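Ticket: sorting bench, tangled beaded items
Site: Furkton returns room
Opened by: bench lead, Furkton
Status: open

28 Jun 2024
Mahawong cell stopped 7 times on the early shift. Same fault each time: grip lost on a beaded strand, tray held, call light on. Cleared by hand. Staff say they now spend more of the shift walking to the call light than sorting.

Reply, Berkano support
Please confirm pad pressure and whether the stops are on single items or on piles. Logs show 196 picks before the first stop.

Reply, bench lead
Pressure is as you set it. All stops were on piles. Bangles and watches go through fine – it is anything on a thread. Two people used to do this bench and would pull a tangle apart as they talked. Now one person covers it plus the Ikimik labelling station, and a stop at the wrong moment holds up both.

Reply, Berkano support
Try splitting piles before they go to the cell. Allow up to 35 seconds per pile. Work with mixed beads attached below for reference. 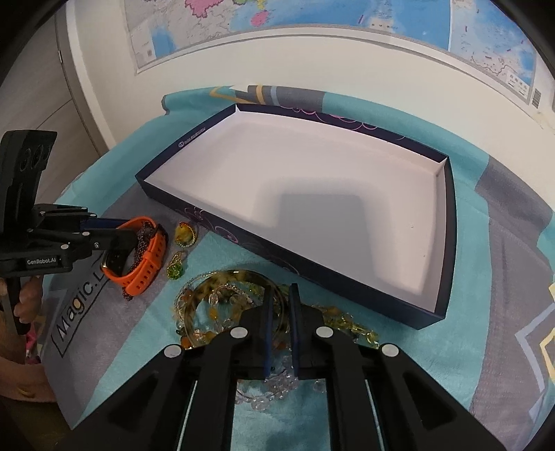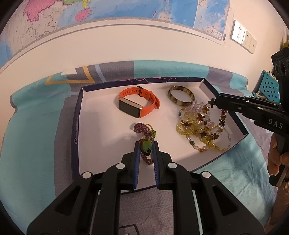 Splitting helps, but those seconds come out of the person's time and the rota does not allow for them. We would like the pre-sort written into the job sheet before the hours are reviewed in June next year. Staff have also asked who answers for a snapped thread, them or the cell. On method, I would take the separate pieces first, like the green pendant between the two blue pads in the second picture, and leave the knotted yellow strands for a person. Can the cell be told to skip a pile and carry on without calling? If so we will run it that way for 2 shifts and report back.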